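# Trays: the questions I keep getting

*Last updated 2022-03-15*

I wrote a short post on serving trays last July and my inbox hasn't quite recovered. Who knew so many people had feelings about trays! I've pulled the questions that come up most into one page, and I'll add to it when new ones arrive. I'm only a person who likes having people round and owns too many trays, so please take all of this as kitchen-table advice.

### What size should I get?

Bigger than you think for the table, smaller than you think for carrying. That sounds unhelpful, I know, but they really are two different jobs. My big one is 60 cm along the long side and it's lovely once it's sitting down with a teapot, mugs and a plate of something on it. Getting it through the kitchen door, though, I have to turn sideways like a crab.

If you're only buying one, measure your narrowest doorway first, and remember your elbows stick out past the ends. Then measure the cupboard it's going to live in. I forgot the cupboard (twice).

### Rectangular or round?

Rectangular for me, every time. You can line up mugs along the edge, it sits nicely along the side of a table, and it slots upright next to the baking sheets when you're done. Round trays look sweet with a jug and a few glasses, but I always seem to end up with a useless gap in the middle and a spoon sliding about in it.

Do go for rounded corners on a rectangular one if you can. I have a hip-height table by the back door and I've met the corner of a square tray there more than once.

### Do I need a rim?

Yes please. It doesn't have to be a tall one. A low rim will stop a mug going over the side if you wobble, and it'll hold back a small spill long enough for you to find a cloth. It won't save you from a whole pot of tea, mind.

The very deep ones are good for the garden, where the ground's uneven, but they're a pain at the table. You're forever reaching down over a wall to get at the biscuits.

### Is a wood-grain finish as good as real wood?

It depends what you want it for! I've got both and I use the wood-grain ones far more, mainly for lazy reasons. I don't oil them, I don't fret about them, and if somebody puts a drippy milk jug down I don't leap up from my chair. Real wood is nicer to hold, I'll give it that, and it gets more handsome as it gets older if you look after it.

With a printed grain, look at the colour in daylight before you decide. I'm fond of the warm, orangey-brown ones because they make even a plain plate of toast look cheerful. Under a shop's lights they can all look much the same, and then you get home and it clashes with the floor. If it's got a bit of a sheen it'll also show fingerprints and crumbs more than a flat matt one will. I don't mind, but my sister-in-law can't bear it.

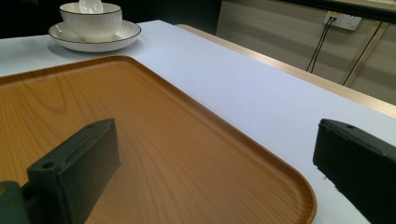

Colour matters more than people expect on a white table, too. A pale tray on white looks a bit washed out to me, and a warm brown gives you something to build on: white cups, a blue napkin, a few clementines in a bowl. On a dark table I'd go the other way and pick something light. None of this is a rule, obviously. If you love it, buy it.

### How do I clean it?

Check the label first, as they do vary. For my wipe-clean ones I use warm water, a drop of washing-up liquid and a soft cloth, then a dry tea towel straight after. Run the towel along the inside of the rim, where water likes to sit and sugar goes sticky.

No scourers! I took the shine off one corner of an old favourite trying to shift some jam, and a soak under a damp cloth would have done it.

### Can it go in the dishwasher?

Only if the label says so. Even then I don't, because a big tray takes up the whole bottom rack and nothing behind it gets clean.

### Can I put hot dishes straight on it?

Mugs and teapots, I do all the time. A dish straight from the oven, never. Put a trivet or a folded tea towel under it. I have a pale ring on my second-best tray from a casserole lid and I see it every single time I lay the table.

### Things slide about when I carry it. Help?

A damp cloth or a bit of non-slip liner cut to fit works wonders. You can buy the liner on a roll and trim it with kitchen scissors. Put the heaviest thing in the middle, keep tall glasses away from the ends, and fill mugs a little lower than you would normally.

And do two trips. I carried 4 full soup bowls in one go at New Year and I still think about that carpet.

### Where do you keep them all?

Upright, on their long edges, in the gap beside the oven. I tried stacking them flat, but then the one I wanted was always at the bottom and the rims scuffed each other. If you've no gap, leave one out on the worktop and let it earn its keep. Mine holds the oil, the salt and the pepper mill, and I can lift the whole lot off when I want to wipe down.

### What about using one on an ottoman or a bed?

Ottoman, yes, as long as it's firm and the tray sits properly flat. Press down on each corner before you trust it with a drink. Beds I'm less keen on unless the tray has legs. One stretch of the toes and your breakfast's gone.

### My tray rocks on the table. Is it ruined?

Maybe not! Turn it over and look for a bit of dried food stuck underneath, which has been the answer for me more often than I'd like to admit. If it's properly warped, a few little felt pads from the hardware shop will usually steady it. Stick one on, test it, and then see where it still needs one.

### Will you tell me which tray to buy?

I'd rather not, sorry! Shops change their ranges so quickly that whatever I named would be gone by the time you'd read this. Take your doorway measurement, go and pick a few up, and hold each one out in front of you with both hands for a minute. If your wrists complain when it's empty, put it back.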